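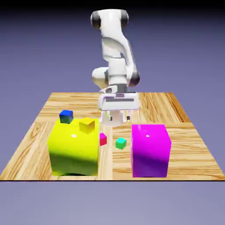 Figure 1. Simulated bench for the cube task, with the parallel-jaw gripper over the gap between the yellow and magenta boxes.

Drultadura Gripper Comparison
Progress report to the Jadine Fund, second period
Prepared by Nneka Odukoya, with simulation work by Ignacio Salcedo

Where we are

The proposal promised a fair comparison of three grippers doing the same dull job. We can now report that the job is dull, the comparison is close to fair, and two of the three grippers have been through it. The third is modeled and waiting for a controller that doesn't fling it at the ceiling.

The job has not changed since the last report. Small colored cubes have to be moved between the tabletop and the tops of two large boxes, one yellow and one magenta, on a command such as "put the green cube on the magenta box." A trial passes if the right cube ends up on the right box and stays there for 3 seconds after the fingers open. We started out with no waiting time at all, which produced wonderful scores and a good many cubes on the floor.

Results so far

Each gripper gets 300 scored trials with the same list of starting layouts. The plain parallel-jaw hand passed 261 of them. The Zou adaptive hand, which costs a great deal more and has a much nicer brochure, passed 248. We ran the Zou set again with a different random seed, partly out of scientific caution and partly out of disbelief, and got 251.

Most of the Zou failures come at release. The fingers wrap nicely around a cube and are then slow to let go, so the cube gets dragged sideways as the hand lifts. On the table this hardly matters. On top of a box it can be the end of the trial. Ignacio thinks a slower retreat will win back a fair share of those, and he may be right, but the retreat speed is fixed in the protocol you approved and we have left it alone for the scored runs. A separate unscored set with the slower retreat is under way.

The parallel-jaw hand has its own bad habit. When a cube is lying close to the side of a large box, the outer finger needs room to come down and sometimes there isn't any. The planner then either nudges the box or gives up, and it gives up with an error message that reads "success: no motion required." We have fixed the message. The nudging is still with us.

Controllers

We tried the grippers under two controllers, the stock position controller and the Trurnilance compliance package. Trurnilance took 371 pages of manual and most of November to set up. It does help with contact: fingers that touch a box slow down instead of pushing on. It also makes the arm visibly hesitant near the table, and the average trial went from 14 seconds to 19. For the final comparison we propose to report both controllers side by side and let the reader decide how much patience is worth.

Things that went wrong

The friction setting for the cubes was entered wrong in the first week, and for 513 trials we were studying the handling of something close to wet soap. Those trials are kept in the archive, labeled, and are not in any figure given here. I would like to say the mistake was subtle – it was a decimal point.

The third gripper, a suction cup, lifts cubes in simulation no matter how badly it is placed. Until the seal model is less generous we don't consider its numbers worth sending you.

Money and time

Spending is under plan, mainly because the real arm has not been booked yet. Bench time was meant to start this period. We have moved it to the next one, so that the hardware runs can use the corrected cube settings and the same layouts. No extra funds are requested, and we ask only that the unspent bench money be carried over.

Next period

Finish the suction model and its 300 trials. Complete the slower-retreat set for the Zou hand. Book the arm for December and repeat 40 of the simulated layouts on it with each gripper. Ignacio has a bet with me on how many cubes we lose under the cabinets, and the result will be in the next report.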